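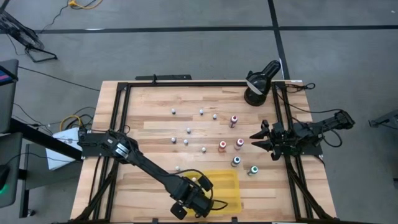
Forsberg Hard Wax Oil, Satin

Interior wood finish for tabletops, counters, shelves and stair treads
Made by Zuvham

Forsberg is a blend of plant oils and hard waxes for bare or previously oiled wood. It soaks into the surface and leaves a thin, low-sheen coat that can be repaired in spots. It does not form a thick film the way a varnish does, so a scratched area can be sanded and recoated without stripping the whole top.

Available in clear, white tint and smoke. Clear darkens most woods slightly. On beech and birch the change is small. On oak and walnut it is about the same as wiping the bare wood with a damp cloth, which is a good way to preview the color before you buy.

Sizes
333 ml can, enough for two coats on a small kitchen table
3 liter can, for floors and larger jobs

The 333 ml can has a screw lid. The 3 liter can has a press lid and needs an opener.

Preparation

Remove old varnish or lacquer completely. Sand with 80 grit, then 120, and finish at 150. Going finer than 150 closes up the grain and the oil will not soak in as well. Vacuum the surface and wipe it with a dry cloth. Do not use a tack cloth, as some of them leave a residue that shows up under the first coat.

End grain takes more oil than face grain. On the ends of a thick top, plan on an extra coat.

Application

Stir the can well. Do not shake it. The wax settles to the bottom in storage, and a can that has not been stirred will dry glossier than it should.

Spread a thin coat with a lint-free pad or a short-nap roller, working along the grain. Leave it for 15 minutes, then wipe off everything that has not soaked in. Let it dry overnight and apply the second coat the same way. Most tops need two coats. Surfaces that see a lot of water can take 3. 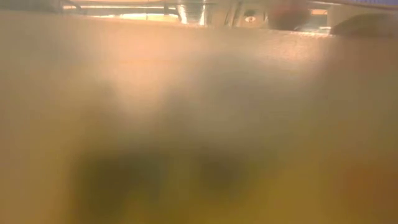 Light use is fine after 24 hours. Keep water, hot pans and rugs off the surface for a week. Full cure takes nearly 35 days in an average heated room, and longer in a damp basement or an unheated shop.

Oily rags can catch fire on their own. Lay them flat outdoors to dry or soak them in water before throwing them out.

Care

Wipe with a damp cloth and a little mild soap. Avoid ammonia, bleach and scouring pads. When the surface starts to look dull, rub in a small amount of Forsberg with a cloth and buff it dry.

Questions we get

Can it go over Druvudard stain? Yes, if the stain is the water-based type and has dried for two days. The solvent-based stain has to dry for a full week.

Can I use it outdoors? No. Look at Varkex Deck Oil for outdoor furniture and railings.

Why is my top still sticky? Too much oil was left on. Wipe it with a fresh coat, wait ten minutes, and buff hard with a clean cloth.

Shipping

Ground shipping only. We do not ship cans by air. Orders placed before noon on Monday leave the same day. Opened cans cannot be returned. Unopened cans can be returned within 35 days with the receipt.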